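The List

By the time the list came out, Mwajuma Wanyama had already been told about it by her mother, her landlord and the man who sold her bread, and so when the email from the Dean's office arrived at last, with its subject line all in capitals, she felt she was reading the news of some distant war that had ended the week before.

Tirley had gone up. The School of Education at Tirley, to be exact, had gone up 8 places, and was now thirty-fifth in the country, which in the Dean's email was written as TOP 35 and underlined.

"Thirty-fifth," said Rui Bastos, who shared her office and most of her biscuits. He said it slowly, trying it on like a hat. "Where's Derwood?"

"Thirty-sixth."

"Oh, well then," said Rui, and he put the kettle on, and for a good while they were both much happier than two grown people with doctorates ought to have been.

You have to understand about Derwood. It lay just across the river, with a better library and a worse canteen, and it had been ahead of Tirley in every list that anyone had ever troubled to print. Rui had once applied for a job there and been turned down by a letter that spelled his name three different ways. Mwajuma had done her own degree there, long ago, and had loved it very much, and had never quite found the right moment to mention this to Rui.

The Dean wanted a page for the website by four o'clock. It was to be cheerful but dignified, and it was to say what the School had done to deserve its rise, and since Mwajuma had once written a poem for somebody's retirement, it was plainly a job for her. She sat down with her tea and a clean sheet of paper (she could never begin anything on a screen) and wrote "What we did" at the top, and looked at it.

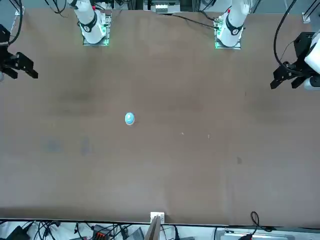 "We got the new boiler," said Rui helpfully.

"They don't rank boilers."

"They should. What do they rank?"

So she found the notes at the back, in the very small print that people only read when they are avoiding something else, and she read them aloud while Rui dunked and listened. There were marks for research and marks for what other deans thought of you, and there were a great many marks for the number of students to each teacher. And it was there, halfway down a column, that she stopped reading aloud.

"Go on," said Rui.

"It says we have 1,201 students."

"Do we?"

"We have 1,728, Rui. I did the register myself in October. I remember it because I had to do it twice." She turned the paper round for him to see, though he was much too far away. "They've used an old figure. We look as though we've got far more time for each of them than we have."

They were quiet then. Outside, a crowd of those students was going by under the lime trees, laughing about something, every one of them as real as a loaf, and Mwajuma thought that more than 500 of them had been mislaid, and that they didn't look it.

"We could say nothing," said Rui, after a bit. He said it to the biscuit tin.

"We could."

"It's only one place. Somebody has to be thirty-fifth." He sighed – a long one, from a long way down. "You'd be miserable, though. You'd go about the place with a face. I'd have to share a room with it until Christmas."

She laughed, and then, because it seemed to be that sort of afternoon, she said, "I went to Derwood, you know."

"Of course I know," said Rui. "It's on your certificate. It's been hanging behind your head for six years."

She turned and looked, and there it was, in its dusty frame, between the calendar and the fire notice. She had stopped seeing it herself such a long time ago that she had supposed it was the same for everyone.

At ten to four she went up the stairs to the Dean with the small print in one hand and the register in the other. Rui came too, although he hadn't been asked, and he carried the biscuits. The Dean's door was open, and somebody inside had already started blowing up the balloons.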